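Bevan Low-Rim Serving Tray, White

Back in stock for August. Sold singly or in packs of 4. 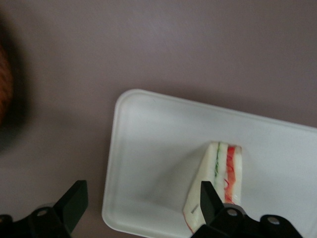
Parvathi Chacko: Bought 4 of these for a baby shower, finger sandwiches and little cakes mostly. Good size, stack nicely, didn't slide around on the car seat. One wish, I'd love a lid that fits. Foil works but it touches the tops of everything.

Thanks Parvathi. Lid is coming, see bottom of page.

What it is
Plain white tray, rectangular, rounded corners, low raised rim. For sandwiches, wraps, cut fruit, pastries, anything you hand around or set out on a table. Rim is low so people can pick up a wedge without digging for it. Also easy to wipe out, no sharp inside corners where mayo hides.

Colored fillings look good on it. Cucumber, tomato, red pepper, egg. White bread on a white tray is fine as long as the cut side faces up, otherwise turn it or put a few leaves under.

Size and care
Length 400 mm, width 300 mm
Stacks when empty, do not stack when loaded
Hand wash, warm water, soft cloth
No microwave, no oven
Fridge OK overnight, cover the food

Please don't use it as a cutting board. Knife marks show and they stay. Cut on a board, then move the wedges over with a wide spatula.

How much fits
Depends how you cut. Triangles standing up on the crust side take less room than triangles lying flat, and you see the filling. Leave a gap at one short end for your thumb when you carry it. For mixed plates put the wet fillings (tomato esp.) at one end so they dont soak into the cheese ones. Paper towel underneath helps if they're sitting out a while.

Soft crustless bread dries out fast. Damp paper towel over the top, then wrap, take off right before serving.

Packs
Single tray, item 145
Pack of 4, same tray, one carton
Mixed packs with the Drillo dip bowls on request, ask before you order becuase we pack those by hand

Shipping
Orders in before 2 pm leave the Orkutport warehouse same day. Pickup also fine, side door, ring the bell. Cartons are marked fragile but check the corners when it arrives. Cracked rim? Send a photo with your order number and we'll send another, no need to return the bad one.

Rentals
Not for this one, sorry. The bigger Clokard platters can be rented by the weekend, see the party page.

Questions we get
Other colors? White only for now.
Can I write on it? Grease pencil wipes off. Marker doesnt.
Handles? No. Hold under the rim with both hands.
Outdoors? Yes, bring it in after. Long sun will yellow it.

Lid
Clear, clip-on, tall enough for standing wedges. Samples are here, price not set yet. Leave your email at checkout if you want a note when it goes up.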